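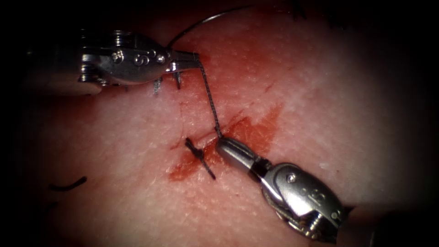

Lab Notes from Tanui: Teaching Stitches by Remote Control

Many of you wrote back after the last newsletter wanting to hear more about the suturing project, and I'm glad you did, as it has taken over most of our mornings (and a fair share of the coffee budget) since November. So pull up a chair -- this one gets a bit long.

For readers who joined us recently, the idea behind Trodden is simple enough to say in one breath. A person sits at a console, holds a pair of hand controls, and sews up a cut in a practice pad by steering two surgical instruments. Everything the hands do is saved along with the camera views, and the learning software then studies those recordings and tries to work out how to do the same job. Our goal for this round is 300 good recordings from the people at the console, and each one covers a single stitch from picking up the needle to trimming the tails.

You might think the needle would be the hard part. It does take practice, but what really eats up the hours is the knot. Thread is a slippery sort of thing to teach. It bends, it twists, it slides off a jaw just when you thought you had it, and no two loops ever fall quite the same way. A person makes up for all that without thinking, by easing off a little or going back for the tail a second time, and those small corrections are exactly what we want in the recordings. We used to throw out any run with a fumble in it. Now we keep the ones where the operator recovers well, and I have to say I feel a lot better about the collection for it!

The other thing we've learned is how much the sewing style matters. Some of our operators wrap the thread with big, generous loops, and others keep everything tucked in close. Both make perfectly nice knots, but the software got rather muddled when we mixed them freely. After some friendly debate we agreed on a house style: a small loop, a short tail, and a steady pull with the tips kept where the cameras can find them.

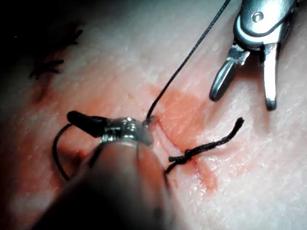
Close in on the knot, with the thread held tight and the second instrument open nearby.

The close-up cameras have earned their keep. Depth is hard to judge from a single fixed view, and an operator can reach for a tail and close on nothing at all. With a second view from right beside the jaws, people settle down much sooner. New operators now spend their first 30 minutes just passing thread from one instrument to the other, with nothing recorded, until their shoulders come down from around their ears.

As for the numbers, the Fliswood archive stood at 3599 short clips when I sat down to write this. That counts every practice piece and every partial run, so please don't read it as finished stitches. We've set aside 100 of the clips for checking the software later on, and they stay out of the training set no matter how tempting they look.

Next up is the Tirkura workshop, where we'll go through how we label the steps of a knot and where one step should end and the next begin -- a question that can fill an entire afternoon, as I know from experience. If you have done hand-guided or remote teaching with rope, cable, yarn or anything else floppy, please do reply to this email. I read every note that comes in, even if it takes me a little while to answer.

You are receiving this newsletter because you signed up for updates from Tanui. Manage your preferences or unsubscribe at any time.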